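From: Viorica Stan
To: handheld-grippers list
Date: July 2024
Subject: Re: [grippers] Cloth task, session length and marker checks

Replying to the list as several of the points below affect the Pluvthorpe group as well. I have left in the parts of the earlier message that I am answering and trimmed the rest.

> We have started on the cloth task with the new grippers and have a few
> questions before we put any more hours into it. First, how many episodes
> does each pair of students need to hand in? The project sheet says 200
> in one place and "as many as practical" in another.

200 per pair. The second wording is left over from the May version of the sheet and I have removed it. An episode counts towards the 200 if it has a clean start, a clean end and no loss of tracking longer than half a second on either hand. Discarded episodes stay in the upload folder under "rejected" with a one-word reason. Please do not delete them. The rejected set is the only means I have of telling whether a fault belongs to the operator or to the equipment, and last term two pairs deleted theirs before I had looked.

> Second, does the operator have to stand? It would be easier on the arms
> to sit at the table.

Standing, for the cloth task. Seated episodes were tried in May by the first group and the trouble was the lower edge of the workspace: with the elbows resting, the grippers came in low and close to the chest, and the head camera lost the marker cubes behind the wrists. Standing with the forearms out in front keeps both cubes facing up. The block stacking task may be done seated, as before.

> Third, we are getting jumps in the left hand position. The right hand is
> mostly fine. The jumps are two or three centimetres and last a few
> readings. Calibration was done at the start of the day. Is this a known
> problem or should we swap the gripper?

Do not swap the gripper yet. Work through the following in order and stop when the jumps go away.

1. Check the cube is tight on the gripper body. Hold the body in one hand and try to turn the cube with the other. Any movement you can feel is too much. The screw is reached from the side facing the palm.

2. Check the faces for damage. A scuffed corner on one marker is enough to give a wrong pose at certain angles, while the neighbouring faces go on reading correctly. This gives exactly the sort of short jump you describe. Spare printed faces are in the drawer labelled Gollato. Clean off the old adhesive before fitting a new one, or the face sits proud on one side.

3. Check that the cloth is not covering the cube. When one hand takes the cloth and the other is free, the holding hand tends to be rotated inwards to look at the grip, and the loose part of the cloth can swing back over the markers. Let it hang from the finger tips, with the cube on the near side.

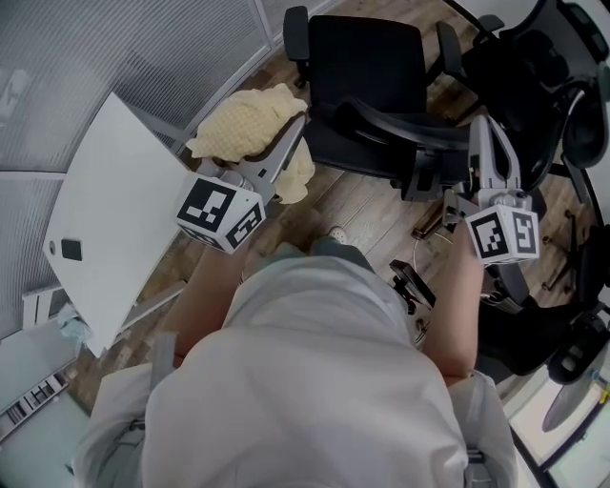 4. Check the time offset between the head camera and the finger encoders. Run the clap test: close both grippers together sharply five times and compare the encoder trace with the video. If the offset differs between left and right, restart the logger. Do not correct it by hand in the file.

5. Only then repeat the calibration. If the residual is still above the limit on the sheet, send me the calibration folder and move to the spare pair.

My guess is item 2 or item 3. A time offset would normally show up as a steady lag on fast movements, and you would see it on every episode.

> Fourth, is it all right to vary the cloth? We have been using the same
> one throughout and it is starting to hold its creases.

Yes, and please do. Change the cloth every 60 episodes at least. Textured kitchen cloths are good for this as they crumple differently each time they are dropped. Avoid anything white, as the segmentation step confuses it with the cubes. Shake the cloth out between episodes and drop it from about waist height so that the starting shape is not always the same. Write the cloth code in the episode notes. If the code is missing I cannot split the set properly for testing, and the whole batch ends up in the training half.

> Fifth, the Hodport students asked whether their episodes from last term
> can be merged with ours.

Partly. Hodport handed in 2,667 episodes over the year across all tasks. The cloth episodes among them were recorded with the older fingers, which are 2 mm shorter at the tip. That sounds like nothing, but the closing width is worked out from the finger length, and on thin cloth the error is larger than the cloth. Ma has written a conversion script which corrects the width and rewrites the header. It does not correct the tip position, so converted episodes can be used for pre-training but should be left out of the final comparison. The script is in the tools folder of the shared repository. Run it on a copy.

The block stacking episodes can be merged as they are.

Some general points while I am writing.

Cables. Route the head camera cable down the back and through the strap before it goes to the recorder. Leave enough slack to bend at the waist, and no more. A loop near the floor will sooner or later be stepped on, and the connector on the recorder side is the expensive one.

Start and end of episode. Both grippers open, both cubes in view, hands still for one second. Several of the batches I have looked at start with the hands already moving. The trimming tool searches for the still period and when it finds none it takes the first frame, which means the policy learns to begin in mid-reach.

Empty hand. In the single-handed part of the task, keep the free gripper open and in view. Do not let it drop to your side. We do record it, and if it wanders out of view the tracker fills in the gap with the last known pose, then jumps when it returns. Some of the "tracking faults" reported this month were only this.

Speed. Work at a normal pace. There is no credit for fast episodes and the fast ones are more likely to be blurred. If a grasp fails, open, move clear and try again within the same episode. A recovered grasp is useful data. Three failed attempts in a row is the point at which to end the episode and mark it rejected.

Breaks. Swap operators after each block of episodes. The grippers are light, but arms held forward get tired and the height of the hands drifts downwards over a long block. This is plain to see if you plot hand height against episode number, and I would suggest each pair does so once for their own report.

Reports. The written part should say how many episodes were rejected and why, which cloths were used, and what changed between the first block and the last. A plot of success rate with no account of the data behind it will be sent back. Last year's reports were mostly strong on the network and weak on everything before it.

> Last one: can we book the spare grippers for the whole of next week?

No, two days at most. They are the only spare pair and Pluvthorpe have asked for them as well. Send me the days you want and I will put them in the calendar. Bring your own batteries, charged.

One correction to the sheet itself: on page 4, the table of folder names has left and right the wrong way round. The recorder software has it right. Anyone who renamed folders by hand to match the sheet should rename them back before uploading, and let me know which batches were affected so that I can check the upload log.

Viorica Stan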